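The Man Who Waited in Justcombe

Raffaele Longo had been living above a dry cleaner for eleven years when two officers in plain clothes came up the back stairs and asked him to confirm his name. He gave the one on his lease. They asked again, and he gave the real one.

He was wanted in another country, where a court had sentenced him in his absence for defrauding the customers of a savings firm called Amato. By the time he was found he was 64. He had a library card, a bad hip and a regular table at the diner across the road.

His neighbors in Justcombe knew him as Ralph. He fixed lamps and radios for people on the block and charged very little for it. The woman who ran the dry cleaner told me she had lent him her spare key more than once. She learned who he was from the local news, the same as everyone else on the street.

The case against him was simple enough. Amato took deposits from small savers, mostly retired people, and promised a fixed return. For a few years it paid. New deposits were used to cover the interest on old ones, and when new deposits slowed, the payments stopped. Prosecutors said Longo, who kept the books, had moved money through a second company, Brondon, which had an office and a phone line and did no business that anyone could find. 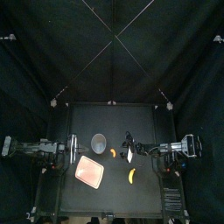
He left before the first hearing. He took a train, then a ferry, then a flight, all under his own name, and there was no warrant out that would have stopped him at any of them. The warrant was signed 90 hours after he landed. His former lawyer has always pointed to that gap as proof he was not running. The prosecutors have always pointed to the one-way ticket.

What followed was mostly paperwork. A request to find and hold a person abroad has to be translated, checked, sent from one ministry to another, and matched to a law in the receiving country. Longo's file went back twice. The first time, a charge had been described in terms that did not match any crime on the books here. The second time, the photograph was missing.

A retired detective who worked on the case let me read his notes at his kitchen table. They fill a single binder. Long stretches of it are blank except for the date and the words "no change." He had other cases, he said, and this was an old man who had taken money, in a country he had never visited. When a violent case came in, the binder went back on the shelf.

The break came from a repair shop. Longo had ordered parts from a mail-order supplier, Wokard, and had paid with a card in his own name, an old one he seems to have kept for emergencies. The charge was refused. A clerk flagged it, the bank passed it on, and the name was matched to the request that had been sitting in the system.
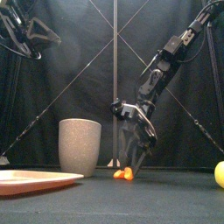
The extradition hearing took up most of a spring. Courts in these cases do not decide guilt. The judge looks at whether the person in the room is the person named, whether the offense is a crime in both places, and whether the trial abroad was fair enough to count. The last question was the hard one, as it often is when a defendant was absent. Each side tends to bring an expert. The judge asked for fewer comparisons and more case numbers.

Longo's side argued that he had never been served with notice of the trial. The papers had gone to his last known address, an apartment that had already been let to someone else. The government answered that a man who leaves without giving a new address cannot complain about his mail. Both arguments have won in other courts.

I met him once, at the county jail. He was polite and spoke slowly. He said he had kept the books the way he was told to keep them. When I asked who told him, he said the man was dead. I asked about Brondon, and he said he would rather talk about radios, so for ten minutes we did.

The savers have been waiting too. One of them, a former bus driver, wrote to me that he had put in everything from the sale of his mother's house. He got back one payment and a calendar. He has followed the case through the newspapers and keeps the clippings in a shoebox. He does not expect any money. He would like to sit in the courtroom and have Longo look at him.

There were 100 names on the original complaint. Many of those people have died, and their children now get the letters from the court. Some write back to ask what the letters are about.
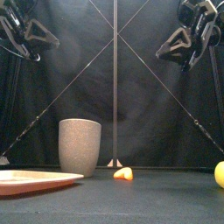 JUSTCOMBE, July 26, 2014

The ruling was read in a courtroom on the second floor with the windows open. It ran to 90 pages, and the judge read only the last two. She found that Longo could be sent back, on the condition that he be given a new trial on the fraud charges. The charge tied to Brondon was left out because the request had never described it properly.

Longo stood with one hand on the rail. His lawyer said they would appeal, and the judge set a date in September for the papers to be filed. Until then he stays where he is.

The apartment over the dry cleaner has been rented again. The new tenant found a box of radio parts in the closet and took it downstairs, where it is being held behind the counter.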